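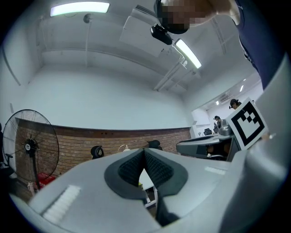

How does a robot program know where its hand is?

Close your eyes and touch your nose. Easy! Your brain knows where your hand is. A computer must work this out from pictures, many times each second.

Look for the square with black and white blocks on it. We call it a marker. The program Bredance knows the pattern of each marker and its real size. If the square looks small, the marker is far away. If it looks tilted, the marker is tilted too. From these clues the program calculates the place of the gripper — the tool which a person holds and closes like two fingers. 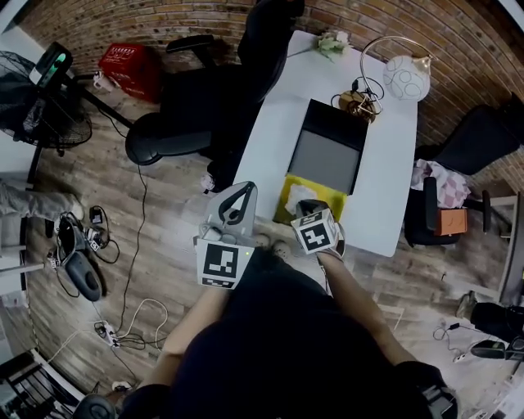
Diltosura Junior, issue 44, page 2

A marker can also be printed on a cube. When you turn a cube, one side hides and another side comes to the front, so the program can still find a pattern to read. On this table there are cloth, flowers and a lamp, and the program must not mix them up with a marker. It searches first for dark squares, and then it checks the pattern inside.

Try it: draw a square with blocks inside and turn it slowly. Can your friend say which side was the top?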